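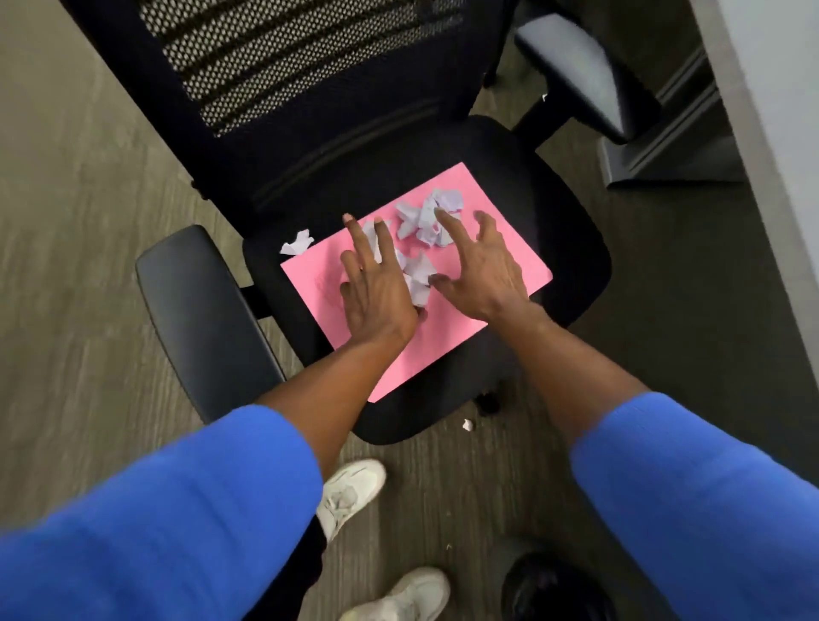
Crumpled paper on a pink sheet laid over the chair seat.

Paper and robot vacuums: clearing a jam, and keeping the next one out
Posted by Detlef Albers, 3 October 2021

The office unit is a Trernov with a single main brush, one side brush and a suction channel that narrows just behind the brush housing. It stopped under a desk in the middle of a run with fault 663 on the display. The manual lists 663 as "main brush load" and recommends a restart. I restarted it. It ran for nine seconds and stopped again, and there was a smell of warm rubber.

Do not restart a brush load fault more than once. On this model the motor keeps pushing against the obstruction until the cutoff trips, and the drive belt slips on its pulley the whole time. Mine had a glazed band on the inner face and had to be replaced.

What was in it

A folded piece of printer paper had wedged between the end cap of the brush and the housing. Smaller pieces had gone past it and packed into the narrow part of the channel. Dust had built up behind them. The bin was nearly empty, so the bin-full sensor had nothing to report.

Clearing it

Switch the unit off at the side switch, not with the app. Kwan-ho Lu cleared a jam on a Setik that was only on standby; the brush turned when the paper came free and took the skin off a knuckle. If the battery comes out without tools, take it out.

Turn the unit over on a towel. Release the brush guard, lift the brush out, and pull both end caps. Paper hides under the caps along with hair. Use plastic tweezers in the channel. A screwdriver will scratch the wall, and the scratch collects lint from then on.

Do not wet the paper to loosen it. It turns to pulp and sets hard further in.

Look through the channel with a flashlight from the brush side, then from the bin side. Turn the brush by hand for three full turns after refitting. It should feel even all the way. If there is a stiff spot, the cap is not seated or there is still paper in there.

Let a warm motor sit for an hour before the test run. Stay in the room for the test run.

Before the next run
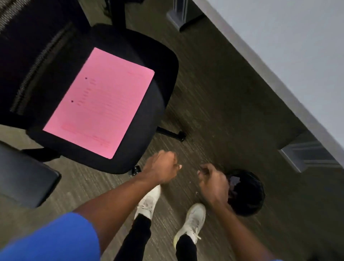
The robot's bump sensor reads furniture and walls. It does not read paper, and neither does the cliff sensor, so anything lying flat on the carpet gets driven over. Full-size sheets usually get pushed along by the side brush until they fold against something, and then they go under. Small pieces go straight in. Work from chair height down: loose paper on the seats first, then the floor. On a streaked carpet like ours a pale speck the size of the one between my hands is easy to miss from standing, so sit and lean down. Check along the metal desk supports and around the chair casters too. The side brush throws debris into those corners and the robot collects it on the next pass.

Use a whole sheet as a tray for the scraps. A strong color helps, as white bits on a black cushion are visible enough but slide off when the chair moves. Fold the sheet around them and put the lot in the trash.

Roll the chairs out of the run area if there is somewhere to roll them. The Trernov climbs chair bases and will sit there with its wheels spinning.

Settings worth changing

Suction: leave it on normal. Maximum is 2000 Pa on this unit and it pulls paper further into the channel before the fault trips.

Schedule: ours was set to run overnight, with no one there to hear it. It now runs at lunch.

Auto-resume: off. With it on, the unit retries after a fault, and that is most likely what finished the belt.

Spare parts

Belts for the older Trernov are the same width but slightly longer and will slip. Banafsheh Mousavi tried one in February and had it out again within a week. Check the number molded into the housing before ordering.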